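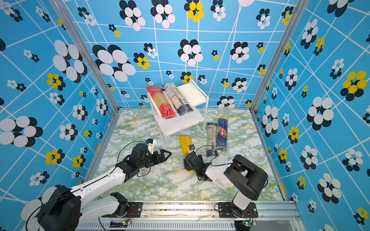 Sky-blue wallpaper with flower clusters in white, near-black and yellow, over a marble-patterned surface.

Big, loud wallpaper is back in Brastlow, and I for one am thrilled

I grew up in a house where every wall was the color of oatmeal, so you can imagine how I felt walking into the old Vlachopoulos hardware building on Covley Street last week and finding it full of wallpaper! Rolls and rolls of it, stacked up past my shoulders, and hardly a beige one in the bunch.

The shop is called Sastina and it belongs to Erlinda Tan, who sold curtains out of her garage for years before she took the lease. She has 427 patterns on the books right now (I asked, she checked the computer) and she'll cut you a sample of any of them to take home for free. Stripes, ferns, fat birds, circles bunched up like flowers, a map of someplace I couldn't identify. I came home with 4 samples and they are all still taped up in my hallway, where my husband is pretending not to see them.

Tan told me her older customers mostly want something quiet for a bedroom, and the younger ones come in with a tiny bathroom and want it to shout. "They say, I'm only in there ten minutes, let's go crazy," she said. Blue has been her best seller all winter, with yellow coming up fast behind it.

If you've ever spent a weekend steaming old paper off plaster, you may be a little nervous about all this. I was too. Petro Levchenko hangs paper for a lot of Tan's customers, and he says most of the newer stuff peels off in whole strips if the wall was primed right to begin with. If it wasn't, well, you'll be renting the steamer again. He also says to buy one more roll than you think you need, especially with a large pattern, and to hold on to the label so you can match the batch later.

Levchenko is teaching a beginner class in the back of the shop on the first Saturday in March. It runs 90 minutes, costs $17, and you get to hang a strip yourself, around a corner and everything. There's room for a dozen people and half the spots were gone when I left (one of them is mine). Sign up at the counter or call the shop. Sastina is open Tuesday through Saturday, and there's parking behind the building if you come in from the alley side.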